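# 戒咖啡的人

2019年6月

我第一次承认自己有问题，是在表姐的婚礼上。新郎新娘交换戒指，司仪请全体起立，我站在酒店后厨的走廊里，跟一个端冷盘的小伙子商量能不能用他们员工休息室那台咖啡机。他说机器坏了，只剩速溶。我说速溶也行。他看我的眼神，和很多年前我看蹲在医院门口抽烟的病人一模一样。

那杯速溶是用温水冲的，底下结着块，我用一次性筷子搅。喝完回到宴会厅，我妈问我去哪儿了，我说接了个工作电话。她点点头。我们家的人对工作电话向来很宽容。

回家以后我翻了手机账单。外卖咖啡、便利店咖啡、两家公司楼下的咖啡，外加一笔给朋友代买豆子然后忘了给朋友的，五月份一共1335块。房租我是每个月都要跟房东磨一磨的，咖啡钱我从来没磨过。

编辑听说以后很高兴。她说，那你戒吧，戒四十天，写一篇。我说为什么是四十天。她说听着像那么回事，再说杂志赶得上。

## 最体面的瘾

咖啡因大概是世界上名声最好的成瘾性物质。没有人会在简历里写“热爱啤酒”，写“咖啡爱好者”的倒是一抓一大把。公司茶水间免费供应，寺庙门口有卖，月子中心的探视区也有一台自动贩卖机。你在早上九点的会议室说“我还没喝咖啡，先别跟我说话”，大家会笑；把咖啡换成别的任何东西，人事就要找你谈话了。

严格地说，它算不算“成瘾”，专业人士还在吵。依赖是肯定有的，突然停掉会头痛、犯困、烦躁、注意力涣散，这套反应在诊断手册里有自己的名字，叫咖啡因戒断。至于能不能跟烟酒坐一桌，就看你问谁了。

我先问了陆倩如。她在一家叫Drelwood的社区健康中心做行为咨询，主要接待戒烟的，偶尔也有戒彩票的、戒半夜网购的。专程来戒咖啡的，她入行以来见过两个，其中一个后来改成了戒糖，理由是咖啡太难。

“你为什么要戒？”她问我。

我说因为要写稿。

她说这个理由很差，不过比“想变成更好的人”强一点，至少有截稿日期。接着她让我记录一周：什么时候喝、喝之前在干什么、喝完感觉怎么样。我觉得这很简单。记了三天，我发现“喝之前在干什么”一栏里出现最多的两个字是“没干”。打开文档，没干，去倒咖啡。回来，没干，咖啡凉了，去倒热的。我一直以为咖啡是我的燃料，从表格上看，它更像我的请假条。 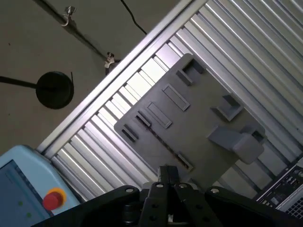 灰色塑料板，斜放在铝格栅上。

陆倩如看完记录，没有评论，只在“凉了去倒热的”下面画了一道线。干这行的人画线都画得很轻，比骂你还难受。

她给的建议是慢慢减：先砍掉下午的，再砍掉上午第二杯，最后剩一杯，用半杯替掉一杯。直接断掉也可以，健康成年人一般不会出什么大事，就是难受，而且周围的人也跟着难受。她特别提醒我，如果本来就在吃药、怀孕，或者心脏有毛病，先去问医生，别照着杂志学。我答应把这句话写进来，现在写完了。

我当然选了直接断掉。

## 头三天，一篇流水账

**第一天。**上午没事。中午没事。我给编辑发消息说没什么感觉，可能我根本不依赖。下午四点，头从后脑勺开始疼，像有人把一条湿毛巾缠在里面慢慢拧。晚饭吃的什么不记得了。九点睡着，没刷牙。

**第二天。**疼得换了地方，到眼睛后面来了。早上挤地铁，对面的姑娘端着一杯拿铁，盖子没盖严，我坐过了两站。不能怪她。到公司以后我把一封该发给客户的邮件发给了客户的竞争对手，内容是问对方“猫怎么样了”。客户和竞争对手都没有猫。

同事递给我一块巧克力，说吃点甜的。我吃完以后才想起来巧克力里也有咖啡因，于是认真地在网上查了半个小时一块巧克力到底算不算破戒。查到的结论是含量不高，查的过程倒是把下午的活儿耽误了。

**第三天。**头痛轻了，人变得很笨。超市收银员问我要不要袋子，我回答“三楼”。晚上给我妈打电话，她说我声音听起来很平静，问我是不是谈恋爱了。

从第四天开始日子就好过一些，也就没什么可记的。痛苦这东西写起来一泻千里，好转只有一行字。

## 隔壁桌的经验

我在一个戒断互助的线上小组里潜水。小组名叫“Wumwood夜谈”，原本是个讨论失眠的地方，后来失眠的人发现彼此都在喝咖啡，话题就歪了，再也没歪回去。

Arif Sikder是组里资格最老的。他开过夜班出租，现在白天给一家叫Paduteck的公司送货，戒了又喝、喝了又戒。我请他谈谈复喝的感受，他说没什么感受，你走进一家店，出来的时候手里就有一杯了，中间那段跟停电一样。他把每一次复喝都记在一本挂历的背面，写的是店名和天气。我问写天气干什么，他说第一次是下雨天喝的，以为跟下雨有关，后来晴天也喝了，就是习惯性接着写。

Mirjana Kovačević则完全反对戒。她教大提琴，每天两杯浓缩，雷打不动，加入小组纯粹是因为失眠那会儿就在，懒得退。她的看法是，一个成年人总得有一样东西是每天固定时间等着她的。我说那可以是散步。她发来一个很长的沉默，接着发来一张乐谱的照片，说她要上课了。

我把这番话转述给陆倩如，本以为她会反驳。她说，这位女士睡得着吗？我说现在睡得着了。她说，那她来找我干什么呢。

行为咨询里有个区别我以前不懂：习惯和麻烦是两件事。一天两杯，吃得下睡得着，心不慌手不抖，哪天喝不上也就是嘟囔两句，那是习惯。为了一杯温水冲的速溶错过别人交换戒指，那得另算。一般健康成年人每天摄入多少咖啡因算合适，各国的膳食建议都有数可查，不难找。难的是你得先知道自己喝了多少，而杯子一年比一年大，“中杯”早就名存实亡了。

## 替代品之歌

戒烟的人嗑瓜子，戒酒的人喝气泡水，戒咖啡的人什么都试。

菊苣根粉，颜色像，味道像烤糊的报纸。大麦茶，好喝，就是老让我觉得自己坐在烤肉店里等肉。低因咖啡，我喝了一周，心情愉快，直到有人告诉我低因不等于无因，里头还是剩着一点。我去问陆倩如，她问：你喝了以后难受吗？不难受。那你纠结什么？我说编辑会纠结。她建议我给编辑也做个一周记录。

绿茶我没碰，那属于换个部门继续上班。

最贵的一样是Cho，一种罐装的谷物冲饮，Mei Boateng推荐给我的。她在写字楼底层开咖啡馆，自己不喝咖啡，胃不行。我去采访的时候她正在给磨豆机换刀盘，一边拧一边跟我说，来她店里的人有一多半在点单之前已经在道歉了：“今天最后一杯”“我明天开始戒”“我帮同事带的”。她听了多年，学会了一句话也不接，只问热的还是冰的。

“那你不觉得，”我说，“你有点像……”

“像什么？”

“没什么。”

“热的还是冰的？”

我要了Cho，热的。它喝起来像一碗有理想的米汤。

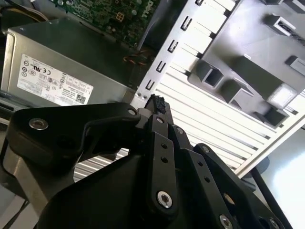 ## 关于那个多出来的下午

戒到第二十天上下，我碰到一个没有预料到的困难：下午太长了。

从前一个下午是由三次下楼组成的。每次下楼要等电梯、排队、在群里问有没有人要带、没人要带、拿到、上楼、发现吸管没拿。这三趟加起来，占掉的时间足够写完一篇短稿，或者至少写完一篇短稿的开头。现在这些时间全还给我了，原封不动，一分不少，我坐在它面前就像坐在一个多年不联系的亲戚面前。

Desmond Zamora医生对此毫不意外。他在睡眠门诊坐诊，说话慢，每句话都留着让你反悔的空当。他说很多病人以为自己缺觉是因为事情多，咖啡帮他们撑着；把咖啡撤掉，头一个礼拜困得要命，困过去以后才发现晚上其实能睡着。下午那杯喝得晚的话，到了夜里身体还在处理它。人睡浅了，早上就要喝，喝了下午又垮，垮了再喝。

“这个圈子转起来是很稳定的，”他说，“你可以转几十年。”

我问他自己喝不喝。

他停了很久。“上午。”

我又问，几杯。

他说我的时间到了，下一位在外面等。我看了看外面，没有人。不过我没有追问，我理解那种心情。

睡眠确实变好了，这一点我得老实交代，尽管它对文章没什么帮助。我开始在十一点前犯困，闹钟响之前就醒，醒来以后也不恨谁。有一天早上六点多我站在阳台上，楼下有个老头在倒着走路，我看他走完了一整圈，没有想到任何工作上的事。后来我想，这算不算是一种收获呢？接着水开了，我去冲我的米汤。

也有没变好的。稿子照样拖。以前我以为自己拖稿是因为没喝够，后来以为是因为喝多了，现在两个借口都用完了，剩下的那个原因我暂时不想深究。陆倩如说不急，可以下个月再谈，她七月还有空位。

## 第四十天

第四十天早上，我去了Mei Boateng的店。

我事先想好了几种结局。一种是我昂首走过，要一杯Cho。一种是我点一杯手冲，喝一口，发现不过如此，放下杯子走人，很有电影感。编辑喜欢第二种，她连标题都想好了。

排在我前面的男人说，这是他今天最后一杯。当时是上午八点过一刻。

轮到我，Mei抬头看了看我，问：“热的还是冰的？”

我说你还没问我要什么。

她说对，你要什么？

我要了一杯热的美式，小杯。端到窗边坐下，先闻了一会儿，喝了。不过如此是不可能的，好喝得要命，喝到一半我觉得外面的公交车都开得很有道理。我喝完了整杯，把杯底转了转，看还有没有。接着我的心脏跳得像有人在楼上搬家，手心出汗，给编辑连发了十几条消息，提出了三个新选题，一个都没法做。

当天晚上我躺到凌晨还醒着，把Wumwood夜谈从头翻到尾。Arif在线，问我情况，我照实说了。他问，哪家店？

我告诉他了。

他又问，天气呢？

我说晴，有点风。过了一会儿他发来一个大拇指，说他那边也是。

现在我每天喝一杯，上午喝，中午以后不碰。陆倩如在我的记录表上写了两个字，“可以”，字写得也很轻。这个月的账单我还没看。

表姐婚礼的录像倒是寄来了，交换戒指那一段拍得很完整，全体起立，掌声热烈，第三桌有一把空椅子。我妈指着屏幕，问那是谁的位置。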